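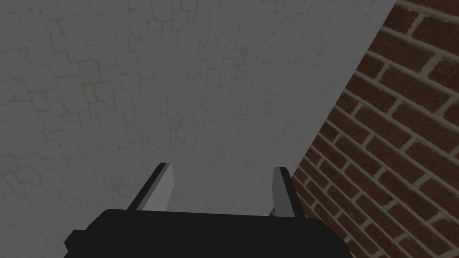

4. Setting up the wrist camera in the simulator

This section covers the simulated wrist camera for the Kulach arm. Do it before you mount the real camera on the bench arm. You will need the Hedance controller software installed (section 2) and the arm model loaded without errors (section 3). The arm on the bench should be switched off at the isolator.

4.1 Load the room

1. Start the simulator and choose File, Open Room.
2. Select workshop_small. The first load takes a while on older laptops.
3. If walls come up plain white, the texture folder has not been found. Go to Settings, Paths and point it at the folder you unpacked in section 2.
4. Press Reset Arm. All joints go to their home position.

Note: The wall textures are there to give the camera something to track. You can swap them, but keep two different textures on walls that meet. With one plain colour all round, the tracking test in 4.4 will fail.

4.2 Attach the camera

1. In the parts tree, open Wrist and then Mounts.
2. Right-click Mount 2 and choose Add Camera.
3. Set the width and height to match your real camera.
4. Leave the near limit as it is. If you raise it, the fingers disappear from view.
5. Save the arm file under a new name. The original is overwritten when you update the software.

4.3 Check the view

1. Open the camera window and leave the arm at home.
2. Check that the gripper body is along the bottom and both fingers point up into the picture. If they hang down from the top, the camera is upside down: turn the mount through half a circle.
3. Check that you can see the wall between the fingers. If the body blocks the gap, move the camera further out from the wrist, a little at a time.
4. Open the gripper fully, then close it. Both fingers should stay in view throughout.
5. Leave the gripper open before you go on.

The fingers will not look the same shape as each other if the camera sits to one side of the centre line. You do not need to correct this. The seam between two walls may also run at a slant, depending on how the wrist is turned.

4.4 Tracking test

1. Choose Tools, Track and press Start.
2. Use the slider to turn the base joint slowly in one direction, then back.
3. Press Stop. The test reports the number of points followed. You need at least 300.
4. Write the result on the set-up sheet at the back of this manual.

On our workshop machine the Vandotel room gives 345 and the Salameh room gives 312. A lower figure usually means the arm was moved too fast. Reset the arm and run the test again before changing any settings.

CAUTION: Keep the Live Link box unticked during this test. With it ticked, the bench arm follows the slider as soon as it has power.

CAUTION: The simulator does not know about your bench, vice or shelves. A move that is clear on screen may hit something in the workshop. Set the joint limits in section 5 before you run any saved move on the real arm.

4.5 Save and close

1. Choose File, Save Room As.
2. Tick Include Camera.
3. Close the camera window before closing the simulator, or the window position is lost.

Go on to section 5, Joint limits and emergency stop.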